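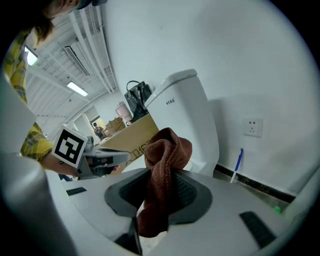
22/01/2026

Plomgate bench, hematology side. Picking up where the December pages left off, which was mid-complaint.

Stain batch 7 is made up and filtered twice. It still throws a fine purple sand over everything if you let it sit past lunch, so I have stopped letting it sit past lunch. Buffer was reading low again. I blamed the meter, recalibrated the meter, and the meter was right. New buffer on the shelf with a blue dot on the cap. Old buffer went down the sink with no ceremony.

Ran the practice marrow smears through Unus overnight. For anyone reading who was away: Unus is our cell-sorting script, and it looks at scanned slides and says which young white cells look odd in the way they look odd in MDS. It got through 441 cells before it stopped. The log says "finished." I had asked for 500, so one of us has a loose idea of the word.

Of those it flagged over 300 as abnormal. These are teaching slides from the healthy set. Either the healthy set is in terrible trouble or Unus is reading pale granules as missing granules, and I know which way I'd bet. The stain on those slides was the old lot, the one that came out like weak tea. Same cells by eye at the scope: granules all there, faint, you have to fuss with the condenser. I'd have missed them too on a bad morning.

Restained 2 slides from the same box with batch 7 and put them back through. Flags dropped to a handful. Did not write down the handful, which I regret. Scan files are in the Zorkadness folder (I did not name it and will not be renaming it, the paths break).

Things still annoying me:

Two-lobed nuclei. Unus calls anything folded over a two-lobed nucleus. A folded nucleus is a folded nucleus. Need a set of these marked by hand before the next run, at least two readers, no peeking at each other's sheets.

Platelet clumps get counted as one large strange cell. Rather flattering to the platelets.

The Dewulf slide rack has a bent slot at the end and scratches whatever goes in it. Taped over. Please leave the tape.

Next: full set with batch 7, same scanner settings, stain time kept the same throughout, with the actual timer and not the clock over the door. Threshold stays where it is until the stain question is settled. I would like to change one thing at a time for once.

Immersion oil is low. Reordered. Lens paper also, the drawer has only the empty box in it.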